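Sorkance
@sorkance · Sep 7, 2022

1/ ok so Jesadero changed its rules on usernames overnight and I have not seen one news site pick it up. reading the whole thing so you don't have to. thread

2/ short version. you can keep a display name that isn't your legal name. you could before, sort of, but any stranger could report it as "fake" and you'd get locked out till you sent ID. that report button is gone. GONE. been asking for this since I joined

3/ the old way: someone reports you, account frozen, 48 hours to upload a license or passport. miss it and your posts go dark. happened to me in July while I was on a bus with no signal. got it back after 23 days. no apology, just a form email

4/ who got hit the worst: trans users, drag performers, people hiding from an ex, people with names the form thinks are too short. teachers too. my DMs are full of them

5/ new wording says a name is fine if it's "the name you are known by." no papers needed. Impersonation still banned, which fair enough

6/ BUT. read section four. they can still ask for ID if you run ads or take payments. so small sellers are not covered. if you sell stickers under your chosen name you're still stuck. this is the part I'm mad about

7/ also nothing on old names showing up in search. you change your name, the old one still autofills when people type your handle. Mfaume fixed that ages ago so don't tell me it's hard

8/ and nothing about who reads the appeals. Last time it was a bot then another bot. the rules page says "a reviewed decision." reviewed by who??

9/ someone asked for the link to the rules. it's in the app under Settings, then Account, then scroll forever. they moved it twice so if it isnt there try Help

10/ what to do if you're locked out right now, going off what worked for people in my replies:

- Open a new appeal, don't reply to the old one. old ones are under the old rules

- Quote the new line, "the name you are known by," word for word

- Don't send ID unless they ask again. if they do, ask in writing which section they're using

- Screenshot evrything, with the time showing 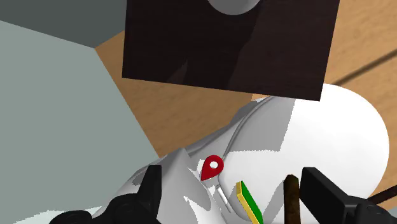

- Post your case number in the Bruvusbridge group, we're keeping a list. 36 people on it so far

11/ to the guy saying "just use your real name": I am. that's the point

12/ edit bc I can't edit: meant section five not four in post 6. four is the impersonation bit. sorry, typing this on break

13/ will update if their press office answers. muting this for a few hours, be decent to each other in the replys

Search posts, people, tags
Go

We use cookies to keep you signed in and to remember your settings. Accept all | Manage

More from this author
Got my account back, sort of
Why is the appeal form only on desktop
Mfaume's search fix, and what it left out
Bruvusbridge group: how to join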